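Faven repair room: how May went

Hello again, and thank you for being patient with me while I got this written up. It has been a busy month at Faven and I'd rather send you something a bit rambling than nothing at all!

The big news is that the room at Drikodport is properly up and running. The white-topped table went in first, and it has made more difference than anything else we bought with your grant. Small black screws show up on it a treat, and it wipes clean in seconds (mostly, it has picked up a few scuffs already and I've stopped fussing over them). We spent 400 on the table and the lighting together, and I still have the receipts to send on to you. The light could be better in the late afternoon, when you get a fair bit of glare across the top, so I'm looking at a blind.

We took in 60 items over the month, nearly all from the Idham collection point, and 55 of them have been sorted, tested and either fixed or stripped for parts. The five left over are waiting on bits that Ankit Kaushik has ordered. He's been a godsend with the fiddly soldering, and he has also started a parts drawer, so we can finally find a spring clip without tipping out three biscuit tins.

Headbands and straps were the surprise of the month. I'd expected kettles and lamps, and instead we had a whole run of things with worn padding, tired straps and loose wires. They're slow going, as each one seems to be put together in its own peculiar way, but I've grown rather fond of them.
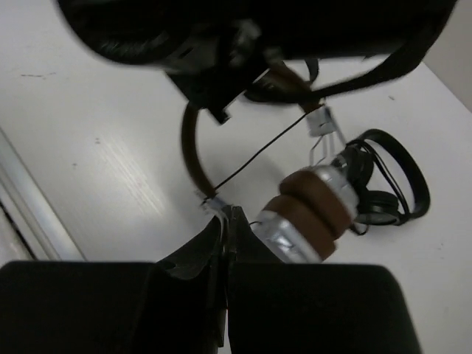

Brown band with its silver clips and thin black wire, above the white table at Drikodport.

The evening sessions are going well too. We can seat up to 8 people if everyone keeps their elbows in, and the one on testing cables before you bin them was full. I'd like to run it again, perhaps with a shorter talk at the start (I went on a bit).

Less good: the Trình labels. The idea was that every item would get one on arrival, with the fault written on it, but the sticky ones won't hold on fabric or leather and they kept ending up on the floor. I've gone over to tie-on tags for now. It does mean the label budget is a little under and the string budget is a little over, if you'll allow me a string budget.

For the coming month I want to clear the last five, get the blind up and sort out a second lamp. I'd also like to talk to you about storage before the shelves fill up again. Mornings before ten are best for a call.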